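Ticket 200-36: Mondedus label printer skips every other label
Opened by: Ailsa Jardine
Status: open, waiting on part
February 21, 2023

Hi again! So the printer is still at it. I load a fresh roll, hit feed, and I get one good label, then a blank, then a good one (sometimes two blanks if it's feeling mean). I ran the gap calibration like you asked, seven times now, and it passes every single time.

Things I've tried since my last note: swapped the Indis rolls for the Limsakul ones, reinstalled the driver, cleaned the sensor with one of those little alcohol pens. The Limsakul roll got me 13 good labels in a row and I got all excited, and then blank, blank, blank. 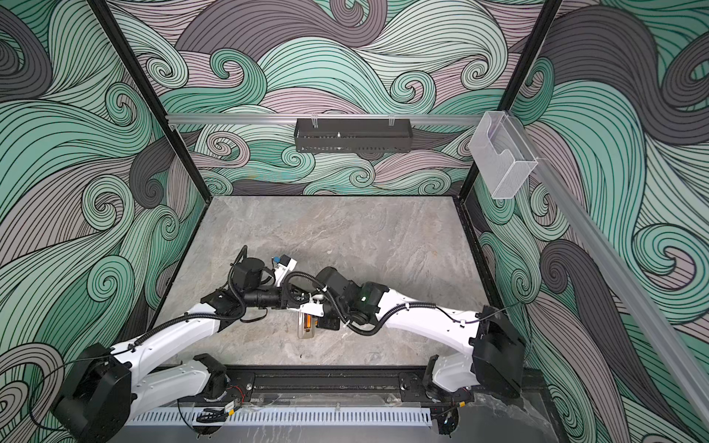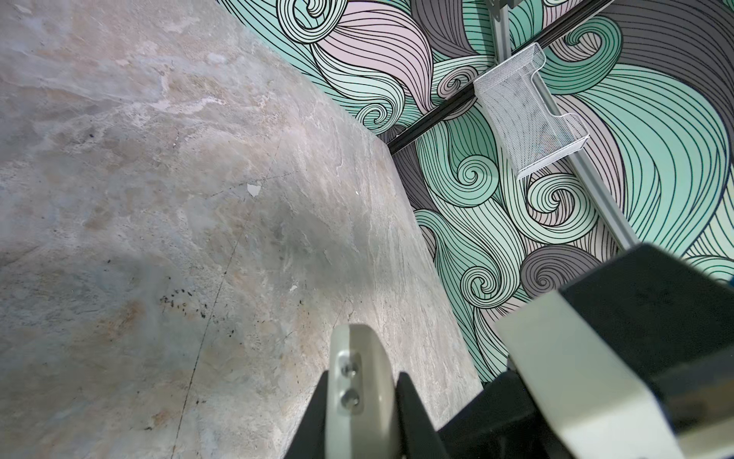

Marbled gray tabletop, both photos.
Page 2 of 3

Okay, more on the printer. I turned the darkness down to 7 and that made the text fainter but did nothing for the skipping, so I put it back. I also printed the self-test page from the buttons, with the USB cable pulled out, and it skipped there too. Doesn't that rule out my computer?

Your Rutmont office said the gap sensor might be bad and they'd send me one. Could you check if it shipped? I have 36 jars of marmalade to label and my handwriting is awful!

Reply from support: Hi Ailsa, yes, a skip on the self-test points at the sensor. Part is on order. Please leave the ticket open until you've fitted it and run calibration once more.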